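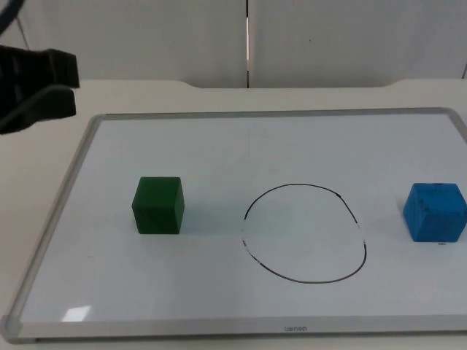 Gripper stops short of the block after a recal, is my board moving?

Posted by Mareo

Small cell, one arm, two-finger gripper, a whiteboard lying flat on the table as the work surface. Two foam-type blocks, green and blue, and a marker circle between them as the target. The vendor sheet says to recalibrate every 500 cycles and I am starting to doubt that does anything. Since the last one in January the arm closes early on the green block and nudges it by the left face. The blue one is fine. Before I pay for a service visit, is there anything I should check? I have already restarted the controller, which was the only advice I got from support.

Posted by Stillotitz

Restarting fixes nothing mechanical, so I'd ignore that. I'd also ignore the 500 figure until somebody shows you where it came from.

Look at the cable first. On mine the loop at the wrist module had been clipped too short after a repair, and it tugged as the arm reached low. Jog the arm slowly through the whole pick at 18 percent speed and watch the cable, not the fingers. If the loop goes tight anywhere, there's your problem.
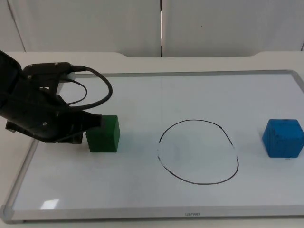
Low position at the green block, cable looping out from the white connector.

Then check the board. A framed whiteboard on a smooth table will creep. Put tape on the table at two corners of the frame, run 50 picks, and see if the frame still meets the tape. I'd redraw the circle too – yours has gaps in the line, and if your vision step looks for a closed shape I wouldn't trust what it finds. And tilt a lamp or close a blind, there's a glare patch at the lower left that I'd want gone before blaming the arm.

Posted by Skinamano

We run ours nearly 70 hours between checks and never recalibrate. Just tighten the screws on the casing and finger mounts. Worked for us, can't say why. If it doesn't help, swap the blocks around and see whether the fault follows the green one or stays on the left side.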